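4 min read

I have been writing a small newsletter for six years now, and every November somebody kind takes me aside and tells me I ought to be bigger. Buy a few ads, they say, or do a giveaway. I always nod and go home and do nothing about it.

My list has 213 people on it. I used to be shy about that number, and then I spent a winter helping with the Rallgate account, which had 3,867 followers and about as much conversation as a bus shelter at midnight.

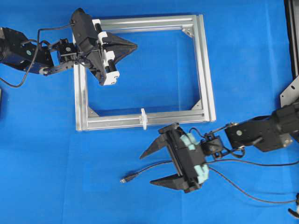
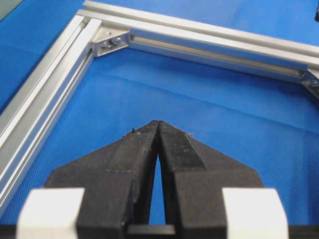 A reader in Paltcombe wrote back to say I was being too easy on myself, and that a small list can be a comfortable place to hide. She runs the page for the Drerkuslow market, and her sellers can't eat friendly replies - they need new faces coming by the stalls, and new faces come from reach.

I have thought about her letter a good deal, and I think she's right about the market. If you sell bread, you need strangers. But I'd still ask her how many of those strangers came back a second time, and whether anyone on the page answered them when they asked about parking.

What I can't get behind is the habit of chasing the count first and promising to be good company later. I tried it once, on Jatoi, posting twice a day for a whole summer, and I got two replies, one of them meant for someone else. My dull little letter about seed potatoes brought in more mail than that before lunch.

So I'll go on writing to the people who write to me - slowly, and usually with a typo in the first line.

Contact | © 2022 | Back to top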